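Plug the Nerkska into a wall outlet and it takes four seconds to show a page of text. No logo appears first, and there is no sound. The screen is a 6in gray e-paper panel, the kind used in older book readers, and the keys underneath it came from a batch meant for cash registers. It weighs less than a paperback and runs for days on a single flat battery.

Yesenia Tlapale built the first one on a kitchen counter in Tucson. She repairs point-of-sale equipment for a living and had a drawer of keyboards left over from a job that was canceled. The plan was to make one writing machine for her father, who keeps notes on the weather and had given up on laptops. By October she had made three and had put the board files online under an open license.

Hélder Quintela found the files a few weeks later. He lives in Rhode Island and writes firmware for marine instruments. The original software redrew the whole screen for every line typed, so the panel flashed black each time. Quintela rewrote the display code to update only the row being edited. He sent it to Tlapale with no message attached, and she merged it the same evening.

The two now run the project together under the name Clillora. There is no office. Tlapale handles the hardware and Quintela handles the code, and they talk by phone on weekends. They have met in person twice, the first time at a regional makers' fair where they shared a table with a man selling clock kits. 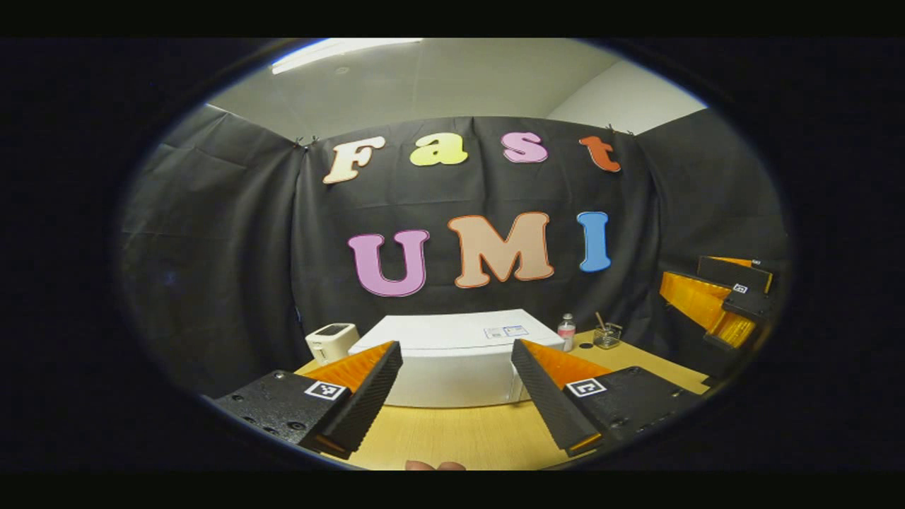 Fairs are still where most people first get their hands on a Nerkska. Tlapale brings four units, a power strip and a stack of printed cards with the pinout on one side. She has opinions about booths. A black curtain hung across the back helps more than people expect, even if it sags in folds and the clips show along the top, and a name in big felt letters can be read from much farther away than a printed banner with a paragraph on it. A light wooden tabletop is fine. She leaves the machines switched on and open to a blank page, and visitors start typing without being asked.

The hardware inside is modest. A low-power microcontroller runs everything, with a separate chip for charging. Files are saved as plain text on a microSD card, and there is a USB-C port for moving them to a computer. The first boards had no wireless at all. The current revision has a header where a radio module can be added, and Quintela says most owners leave it empty.

"People ask for email," he says. "Then they use it for a week and stop asking."

The operating software is called Tudach. It starts straight into the last document and has a menu of six commands, reached by holding down the key that used to say TOTAL. Saving happens after every pause in typing. Search works, but slowly on long files, and it can't yet handle accented characters properly. Quintela considers this his biggest failure, as half of what he writes is in Portuguese. A fix is in testing.

The case has gone through more changes than anything else. Early versions were 3D printed and cracked at the hinge after a few months in a bag. The hinge is gone now, replaced by a fixed stand that folds out from the back – less elegant, Tlapale admits, but she has stopped getting mail about it. The new case, named Spanos, is cut from flat sheets and held together with screws, so anyone with access to a laser cutter can make a spare part.

A first batch of 100 kits sold out over the summer. Each kit includes the board, the panel, the keys and a bag of screws, and the buyer does some light soldering. The project's forum has 3000 members, many of whom have never owned the machine and come for the long threads on battery chemistry.

A second batch is waiting on displays. The supplier has changed the connector, which means a small adapter board or a new revision of the main one. Tlapale would prefer the new revision. Quintela wants the adapter, so that owners of the old boards can replace a broken screen without buying anything else. As of this writing they had ordered samples of both, and orders will reopen once one of them has been through a month of daily typing on her father's porch.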